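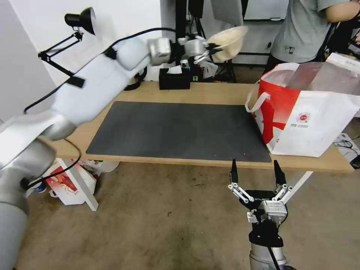
Wer das Leergut nicht zählt, zahlt es zweimal, schrieb mir Tanvir Bhattacharjee nach dem letzten Vortrag.

Folie 2: Mehrweg in der Kantine Trostlow
Kurz halten, die meisten kennen das Haus.
- 400 Essen am Tag, im Februar weniger
- Rücklauf über zwei Stationen, Ausgabe und Foyer
- Schwund im ersten Monat: 23 Schalen

Folie 3: Pfand
Modell Flollason erklären, Pfandhöhe erst auf Nachfrage. Bis zu 6 Schalen pro Karte. Frage ins Publikum: Wer hat noch welche im Büro?

Danach Überleitung zur Spülküche, Folie 4.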